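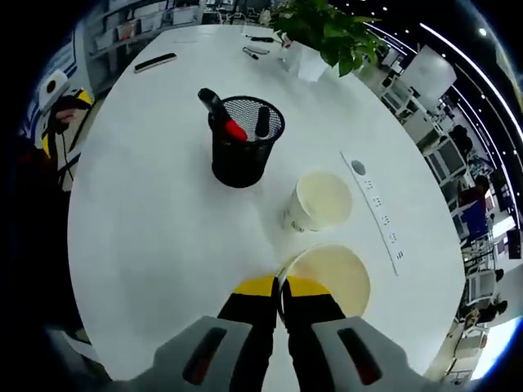

The Long Table

Why small offices keep going back to one big shared surface, and what it costs them

By Raphaël Cordier

January 1, 2018

The first thing Évan Tanguy did when he took over the Skolville office was get rid of the desks. All 21 of them. Sold, given away, two left on the curb overnight and gone by breakfast. Then he bought tables.

"People thought we were going broke," he says. "Desks going out the door. What else would you think?"

They weren't going broke. Lemaire, the map and guidebook publisher he runs, had a decent year. But it had an office where people emailed each other from eight feet apart, and Tanguy hated it. He'd come up through a print shop in Sillomwood where everyone worked off one bench. Proofs, lunch, arguments, all on the bench. He wanted that back.

So, tables. And a year of finding out what a table does to people.

I went to Skolville in December expecting to write something quick about open offices. Half the world has already written that one. Noise, headphones, the boss with the glass box. But the table is a different animal from the open office and I ended up staying a week.

Start with the stuff. A desk has drawers, and drawers eat things. Take the drawers away and everything an office owns has to live in the open or in a closet down the hall. Pens, tape, markers, chargers. At Lemaire the closet got locked by accident in the second week and stayed locked for a month. Key was in somebody's coat. They managed. They borrowed. One editor told me she hadn't bought or been issued a pen since, she just picks up whatever is nearest and puts it down wherever she stops.

This drives some people up the wall. A proofreader who'd been with the company for years brought in her own pens, in her own color, green, so she could spot them from across the room. They still walked. She now carries two in her hair.

What goes on the table

The rules at Lemaire came slowly and nobody wrote them down until the summer. Nothing stays overnight except what belongs to everybody. No food with a smell. Calls longer than it takes to say yes or no get taken in the stairwell. If you spread out a map, you've got the table until the map is folded, and the others move.

That last one came from the cartographers and it caused the only real fight. A big sheet can take the whole surface. One afternoon there were three of them open at once and the sales people were working on the windowsills. Tanguy let it run. By evening somebody had drawn up a schedule on the back of a proof, and it's still taped inside the closet door.

"I could of made a rule on day one," he says. "They would have ignored it."

The cups are another matter. Without a desk, a cup has no owner. You put it down, you get up to answer the door, you come back and there are others and you can't swear to yours. So you pour a new one. Lemaire went through 1,000 paper cups before the end of the first spring, and the office manager, who had ordered them to last the year, put up a note asking people to write there names on them. Hardly anyone did. She tried real mugs. The mugs went home with people, or grew things. Back to paper.

I started watching for this in other places and saw it everywhere. Libraries, clinics, a law firm with very good carpets. A meeting breaks up, the people leave, the cups stay behind like they've got more to discuss. 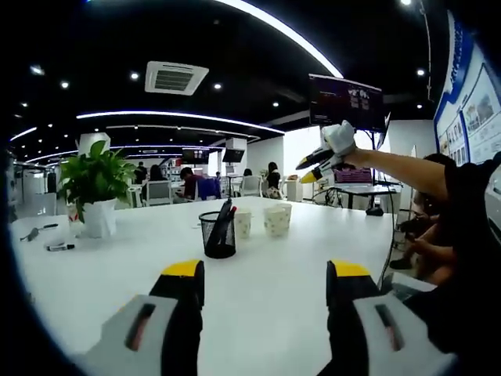
Who sits where

In theory, anywhere. That was the pitch. Come in, pick a chair, sit next to somebody new.

In practice it took nine days. Tanguy kept track, in a notebook, without telling anybody. By the ninth day everyone had a chair and by the end of the month they'd defend it. Coats on the back. A sweater left on the seat at night, which was against the rule about overnight things, except that the rule was for tables and a chair, it was argued, is not a table.

He tried moving the chairs around before people came in. They moved them back. He tried round tables, on the idea that a round one has no head to it. Better, he thinks. With the long ones the quiet people drifted to the ends and stayed there. At a round one there isn't an end to drift to. But you can't push two rounds together, and you can't lay a long map on one, so the cartographers kept theirs and there's been a border between the two halves of the room ever since. Visitors notice it. The staff swear it isn't there.

New people have it worst. A new hire at an old-style office gets a desk, and the desk says you belong here, here's your lamp. A new hire at Lemaire gets a room full of chairs that all look free and none of them are. One guy, hired in the fall, told me he stood by the coffee for most of his first morning pretending to read the fire instructions. He came in an hour early on his second day and took a chair by the radiator. Its been his since. The woman who had it before him hasn't said a word about it, to him anyway.

The Zaltasow version

Other companies do it harder. At Zaltasow, a small firm upstairs from Lemaire that makes timetables for regional bus lines, there are no chairs to fight over for most of the day. Standing tables in the morning, stools after lunch. They think better on their feet, they say. They also go home earlier, which might be the same thing.

I spent a morning up there. My back hurt by ten. The talk was good, though – short, fast, people leaning in and then wandering off mid-sentence to check something and coming back with the answer. You don't get that from behind a monitor. I also heard one man tell another, quietly, that he did all his real work at home at night.

Tanguy has heard that downstairs too. It bothers him more than the pens or the cups. He's put a door back on the old storage room, with one small desk behind it. A real desk, with drawers. You can have it for a day, first come. When I left there was a waiting list for it, running well into the new year, and the proofreader with the green pens had the first two slots.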